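Search this forum
Enter keywords
Advanced search

Sarantis 250 twin – carb rebuild or swap the whole rack?

puvetti_rider
20 August 2020

Finally got a spot to work on the carbs from my 250. They came off the bike last night and I'd like some opinions before I order parts. 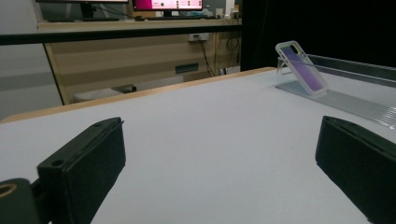
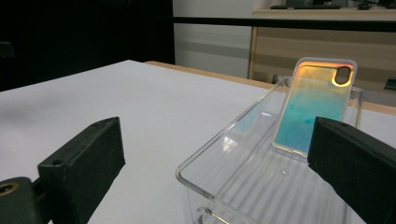

The bike is a Sarantis 250 two-stroke twin that I bought in March from a man named Mwangi Lukumay, who had it parked in his garage for eight years. It runs, but it bogs badly from a quarter throttle up to half, then clears and pulls hard to redline. I plan to strip both carbs on a white tabletop like the one in those shots, so a dropped needle clip or a jet will show up against it. The plugs are a little dark on the left cylinder and normal on the right. Compression is even side to side. I put in fresh fuel and a new air filter and it made no difference.

My question is whether to rebuild the original carbs or buy the Trarnetti replacement rack. A pair of rebuild kits is cheap. The Trarnetti rack is not, but it comes jetted for this engine and I could be riding next week.

twostroke_tom
Rebuild. A bog in that range is nearly always the needle, the needle jet or the float height. The left side being dark points to a worn needle jet on that side. Pull both needles and compare them. If the clips are in different grooves you have found your problem for free.

Don't clean the jets with wire. Use carb cleaner and air.

KiviMoto
I'll disagree with Tom. I ran original carbs on mine for two seasons and rebuilt them twice. The slides wear and so do the bodies they ride in, and no kit fixes that. I put the Trarnetti rack on and the bike has idled properly ever since.

Check the slide play first. If it rattles in the body when you push it side to side with a finger, save your money on the kits.

– Austra Kivi

twostroke_tom
Slide wear gives you a bad idle and a hanging throttle. He hasn't mentioned either one. He has a midrange bog and one rich cylinder. I wouldn't spend that kind of money on a guess.

puvetti_rider
Idle is okay. It sits a bit high when hot but it comes down if I wait. I haven't checked the slides for play yet.

KiviMoto
Coming down slowly is a hanging throttle, Tom.

twostroke_tom
Or an air leak at the intake rubbers, which are probably as old as the bike. Those crack on the underside where you can't see them with the carbs on. He'd bolt a new rack onto the same leaking rubbers and have the same bike.

KiviMoto
Fair point on the rubbers. Replace those either way.

gravelbox
Has anyone asked about the exhaust? These bikes get fitted with Vinance chambers all the time and people forget to rejet. Stock needles with those pipes will do exactly what you describe. Mine fell flat at a quarter throttle until I changed the needles and went up 5 sizes on the mains.

puvetti_rider
It does have Vinance pipes. I thought those came on it from the factory. Mwangi never said otherwise, but I don't think he was the one who put them on.

gravelbox
They didn't. Read the numbers off your main jets and post them here along with the needle code. The code is stamped near the top of the needle and it's small, so use a magnifier.

oldmetric
Before anybody buys anything, check the premix or the oil pump setting too. A bike that sat that long may have an oil pump cable that's stretched or was put back wrong. If the pump opens too far at part throttle it will foul plugs and feel lazy in the middle.

Mine did this at 2,000 miles after a top end job. I had lined up the wrong mark on the pump pulley.

puvetti_rider
Good, I can check the pump tonight without waiting on parts. Would a bad pump setting only affect the left side, though?

oldmetric
Not usually. The pump feeds both, and the cable moves both together. A partly blocked outlet on one side could make the two uneven, but then one would be lean on oil and I'd want to know about that before riding it any farther.

twostroke_tom
Agree with that. Pull the lines and see that both are flowing before you start it again.

puvetti_rider
Okay. Plan is oil pump marks and lines first, then jet numbers and needle codes, then slide play. I'm ordering intake rubbers now no matter what. I'll hold off on the Trarnetti rack until I've measured the slides.

KiviMoto
Measure the bodies too. A new slide in a worn body is still loose.

gravelbox
Still waiting on those jet numbers.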